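Morendale Recipe Box: Support
Ticket 1043: Step photos coming out yellow after upload
Status: Resolved
Opened by: Elin Foulkes
Handled by: Lanying Yin
App: Morendale desktop, with the Flistemberg photo importer

Elin Foulkes, 9:12 am
Hi! First of all, I love this app. I've moved 58 of my grandmother's recipes into it since March and my whole family is cooking from them now, even my brother. But my newest pictures look wrong. On my computer the wood looks pale and nice. Once they're in the recipe they go a kind of mustard yellow, and the thumbnails are worse than the full size. Older recipes look fine. I've tried deleting and uploading again, logging out and in, and a different browser. Same thing every time.

It happens with anything I add through the Flistemberg importer. I haven't tried any other way in. 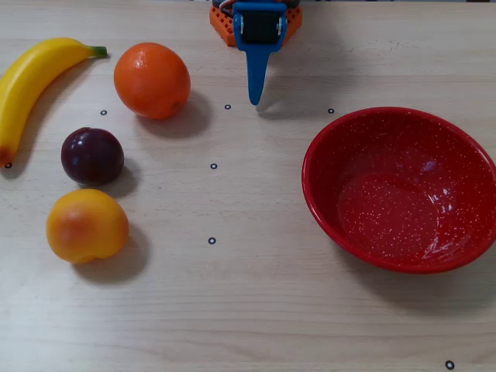

My recipe is a fruit salad with lime and mint, if that matters. It's saved as a draft, so feel free to poke around in it. Please don't judge the spelling!

Lanying Yin, 9:40 am
Good morning Elin, and wow, 58 recipes is a great collection. A few questions so I can copy your setup:

1. Which version of the importer do you have? It's under Help, then About.
2. In the importer settings, is "Match my screen" on or off?
3. Have you changed monitors lately, or run any kind of screen calibration?

Your draft opened fine for me and I do see the yellow, so it isn't only your screen. The spelling is great. I had to look up "macerate" and now I want to do it to everything.

Elin Foulkes, 10:05 am
1. Version 4.3
2. On! I don't remember turning it on.
3. Yes, new monitor. It's a Usier and I got it last month. It came with a little setup program that asked me to pick a "warm" or "cool" look, and I picked warm because it sounded cozy.

Lanying Yin, 10:31 am
Cozy may be our culprit! My theory: the setup program saved a warm color profile on your computer, and with "Match my screen" on, the importer bakes that profile into each picture on the way in. Your monitor then warms it up a second time. Thumbnails get made from the already warmed copy, so they end up the strongest.

Could you try this?

1. Close Morendale completely.
2. Open the importer settings and turn "Match my screen" off.
3. Set "Color profile on import" to "Keep original."
4. Click "Clear thumbnail cache." It can take up to 60 seconds and looks frozen while it works. Let it finish.
5. Open Morendale again and add one picture to a brand new draft.

Please use a new draft for the test. The old one keeps its old copies.

Elin Foulkes, 11:18 am
Half fixed! Full size is perfect now, the colors are just like the original. But the thumbnail in the recipe list is still yellow. I did clear the cache and I did wait.

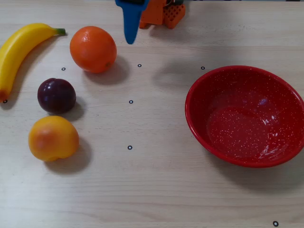 I also tried making the window smaller and bigger, because that fixed a different problem once. No luck.

Lanying Yin, 11:45 am
Full size is the hard part, so this is good news! I asked Yuan on our thumbnail team and got an answer in minutes. The list view keeps its own set of small pictures, separate from the importer's, and it only rebuilds them when the pixel width changes. Go to List View, then Options, change "Preview width" from 800 to 1000, press Apply, and then refresh the list.

You can set it back afterward if the list feels slow.

Elin Foulkes, 12:02 pm
YES. It worked! The whole list refreshed and everything looks right, and I think 1000 looks nicer anyway so I'm leaving it. Do I need to redo the yellow ones by hand?

Lanying Yin, 12:10 pm
Hooray! Yes, those need to be added again, but you don't have to delete the recipe. Open the draft, choose "Replace picture" on each step, and your captions and timings will stay put. I've also asked for a warning to show up whenever "Match my screen" is on, and your ticket is linked to that request.

Elin Foulkes, 12:34 pm
All replaced, captions still there. Thank you so much! Grandma's plum dumplings are next.

Ticket closed by Lanying Yin, 12:41 pm
Cause: warm monitor profile applied on import, plus old list previews.
Fix: "Match my screen" off, keep original profile, rebuild previews at 1000.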